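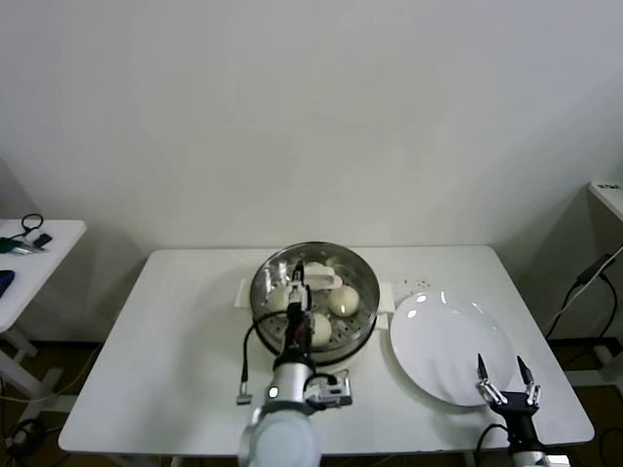
*Steamed buns in the steamer, Gullness site.*

**Gullness Community Meals: progress report to Mondal**
30 Jun 2022

We served lunch on 46 days this period, against a plan of 50. The four lost days were due to the boiler repair. Enrollment is now 147, up from 100 at the start of the grant.

- **Staffing:** Kohei Chiba took over menu planning. The second driver post is still open.
- **Supplies:** Tradum raised its flour and rice prices, so we moved the dry goods order to Muvia.
- **Budget:** 90 percent of the food line is spent. Transport is under budget.

We ask to move the unspent transport money to food. The next delivery survey goes out in August.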